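The Locksmith's Daughter Would Like You to Change Your Password

Aishwarya Kotian grew up above her father's lock shop, and she will tell you, usually before you have finished taking off your coat, that she learned most of what she knows about computer security from watching people come in on Saturday mornings with the wrong key.

"They were always so embarrassed," she says. "And my father would say, come on, sit down, have some tea, it happens to everyone. Nobody at a software company ever offered me tea."

For six years now she has been trying to put a little of that shop into Florna, the password manager she started with Nam-gil Cha, an old classmate who had spent most of his working life on the phones at a bank's help desk. Cha figures he reset passwords for a living for so long that he can tell from the first breath on the line whether a caller has been locked out once or three times. It was his idea that Florna should have a person you could call, and it was also his idea that the person should mostly be him, which he has since had reason to regret.

The service has 318 paying households, and it isn't trying very hard to get to 1,000. Each new family gets a 15-minute phone call, which in practice runs a good deal longer, because people like to talk about their passwords once somebody asks. They talk about the dog they named the first one after, and the street they lived on, and the notebook in the kitchen drawer. Kotian has a soft spot for the notebook. A burglar who wants your television is not going to sit down and read it, she says, and a stranger on the other side of the world can't get at it, and she would much prefer a good long password written on paper to a short one used in 40 places.

What she can't abide is the forced change. You know the one — every 90 days the computer at work stops you at the door and demands something new, and so you take the old password and put a 2 on the end, and the next time a 3. Hwa-young Seok, who runs the office at a small dental practice and was one of Florna's first customers, had got up to 27 before she called.

"I was proud of it, in a way," Seok says. "It was like a birthday."

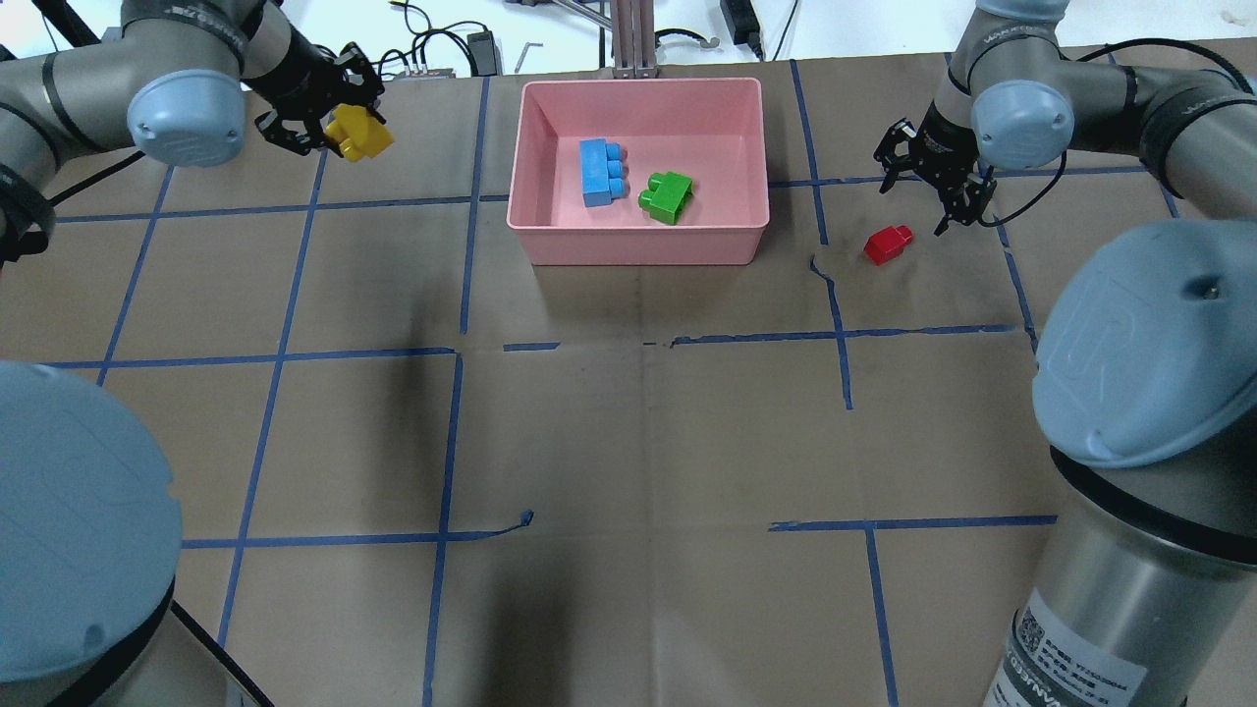 Building blocks, blue tape and a pink bin.

The harder question, and the one Kotian and Cha argue over at lunch, is what happens when the person who holds the keys is gone. Yi-an Hong came to them in September after her uncle died, leaving behind a laptop with all his photographs on it and no hint of how to get in. Florna could do nothing for her. He had never been a customer, and even if he had been, the vault would have been sealed to everyone but him.

Cha took that call, and it stayed with him. He wants every household to name a second person who can open things up after a waiting period. Kotian worries about the wrong second person, the angry ex or the nephew with debts, and she would like the waiting period to be long and noisy, with plenty of letters in the mail. They are trying out a version of it now with a few patient families, and they still haven't agreed on how many letters.

In the meantime she has gone back to her father's habit of keeping a kettle by the door. Cha drinks most of the tea.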